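Prestgate Survey Services
Drone Mapping Pre-Flight and Data Quality Checklist, with Inspector Comments
Site: Erkent gravel quarry, north face

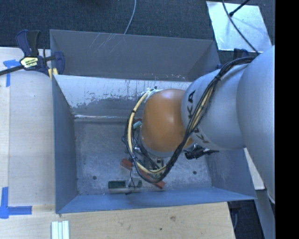 Date of inspection: January 12, 2025
Scope: aircraft, ground control, image capture and point cloud output
Rating key: S = satisfactory, A = action required, N = not applicable

Section 1. Aircraft and batteries

1.1 Airframe free of cracks and loose fasteners: S
1.2 Propellers undamaged and seated correctly: A
Comment: One propeller on the backup aircraft has a nick near the tip. Replace before next use. The primary aircraft was not affected.
1.3 Battery cases show no swelling: S
1.4 Battery log complete: A
Comment: Entries stop in May. Cycle counts must be brought up to date from the charger records.
1.5 Firmware matches the approved version list: S

Section 2. Site and airspace

2.1 Flight authorization on file: S
2.2 Quarry operator notified of flight window: S
2.3 Takeoff area marked and kept clear: S
Comment: Cones were placed too close to the haul road at first and were moved before launch.
2.4 Parachute system check: N

Section 3. Ground control

3.1 Targets placed according to plan: A
Comment: The plan calls for 14 targets. All were set out, but 2 on the upper bench were partly covered by windblown grit and could not be marked reliably in the imagery. Clean targets immediately before launch.
3.2 Coordinates recorded in the project reference system: S
3.3 Independent check points kept out of the adjustment: S

Section 4. Image capture

4.1 Lens clean, focus locked: S
4.2 Planned overlap achieved: S
4.3 Image count agrees with flight log: A
Comment: The flight log lists 1505 exposures. The delivered folder holds 1358. The missing files belong to the last flight line and were still on the second memory card. Copy and recount before processing is repeated.
4.4 Card labels legible: S

Section 5. Processing and classification

5.1 Processing report saved with the project: S
5.2 Ground, vegetation and structure classes reviewed by a person: A
Comment: Hedevix assigned parts of the conveyor and several stockpile edges to the ground class. Correct these by hand before any volume is calculated. The reviewer must initial the class report.
5.3 Stockpile boundaries agree with the quarry's own plan: S
Comment: Boundary file supplied by Cha, revision accepted.
5.4 Backup copy stored off site: S

Overall result: conditional pass. Volumes may not be released to the client until items 3.1, 4.3 and 5.2 are closed. Items 1.2 and 1.4 are to be closed before the next flight. Completed forms are kept in the project folder with the flight log.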